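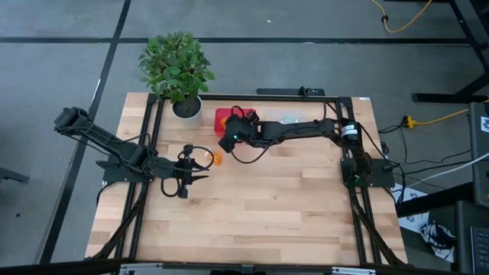

Two arms on a butcher-block top, with the red bin at the back.

Setting up the Taltus two-arm kit for a sorting job

The Taltus kit arrives in more boxes than the sales page suggests and with a manual translated by someone in a hurry. Budget an evening. I did mine in October and was done before midnight, if you don't count the cables, and I have stopped counting the cables.

Step 1. Bolt the base plates to the side rails, one arm per side. Finger-tight first, then square them up, then tighten properly. The manual has this in the opposite order, which is how I came to do it twice.

Step 2. Run the Keogh calibration tool on each arm. It asks for 66 poses. It will ask again if you sneeze near the table.

Step 3. Pick your bins. Use two that differ in color, and leave a gap between them so a gripper coming down on one doesn't shove the other.

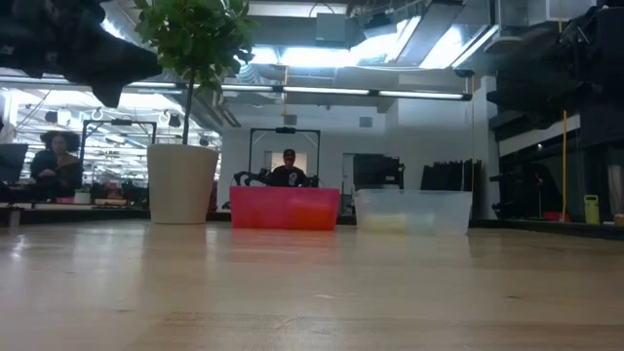 Ojārs Jaunzems wrote in to say the gap matters less than weight: put a steel washer under each bin liner and they'll stay where you left them. He also thinks I'm too hard on the manual. We'll agree on the washers.

Step 4. Start with pill bottles. They roll, they tip, and they will teach you more about grip force than the Drandesard forum has managed in 2110 posts. Set the force low and raise it a little at a time.

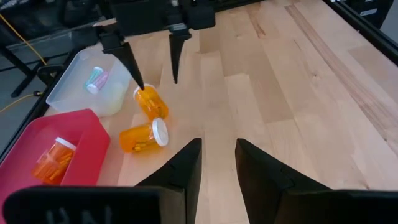
Once the force is right, save it as a named profile. The default name is "profile," and so is the next one. Then move to step 5, the handoff between arms, and keep a hand near the stop button until you trust it. I'm still keeping mine there.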